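Why Does a Lemon Smell Like a Lemon?

Hi again! Last time I promised we'd talk about smells, so get your nose ready.

When I was little I used to dig my thumbnail into lemon peel just to make it squirt. I thought the squirt was juice. It's oil! The yellow part of the peel is full of teeny pockets, and each pocket holds a bit of smelly oil. Bend the peel and the pockets pop. Then the lightest bits of the oil float off into the air, go up your nose, and your brain shouts LEMON.

Lots of plants make oils like this. Mint keeps its oil in its leaves. Lavender keeps it mostly in its flowers. Ginger keeps it down in that knobbly part that grows underground (it isn't really a root, it's a stem in disguise, but that's a story for another day).

Why do plants bother? Some smells call bees over for a visit. Other smells tell hungry bugs to go and eat something else. You might love the smell of mint, but plenty of insects can't stand it.

How do people get the oil out?

With lemons and oranges, they mostly squeeze or scrape the peel. With lavender, they use steam. My friend Asanka Sultana grows lavender up in Notthorpe, and she let me watch. She packs the flowers into a big metal pot she calls Skimetti (yes, the pot has a name) and sends hot steam up through them. The steam carries the oil away with it. Then the steam goes through a cold pipe and turns back into water, and the oil floats on top, ready to be scooped off. She put in 200 pounds of flowers and got such a small jar of oil that I thought she was teasing me!

That's why a bottle of plant oil is so tiny, and so strong. It's much too strong for you to play with. Don't taste it, don't put it on your skin, and don't drip it on your cat or dog either, as it can make them very sick. Leave the bottles to the grown-ups.

Smells that stick around

Have you ever hugged somebody and smelled like their perfume until bedtime? Cloth is made of lots of thin threads with gaps between them, and smells get caught in there. Lemon smells fly away fast. Heavier ones, like sandalwood, can hang on for days.
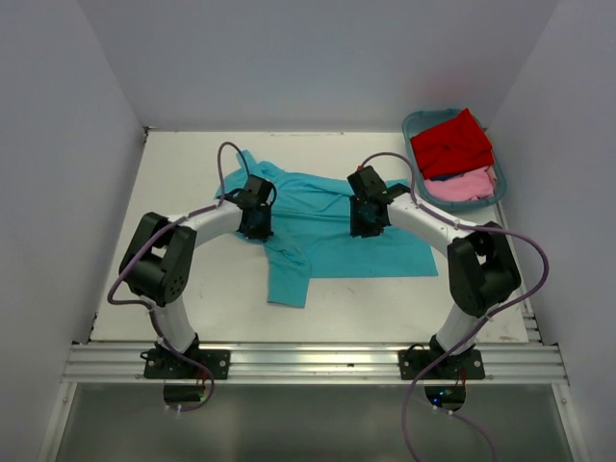 A long-sleeved teal top. Folds and threads give smells plenty of places to hide.

Try it yourself! Ask a grown-up to cut you a strip of lemon peel. Rub it on one old sock and rub a fresh mint leaf on another. Sniff both after 5 minutes, then again after supper. Which one can you still smell? Write to me and tell me, and draw me the socks too, if you like drawing socks.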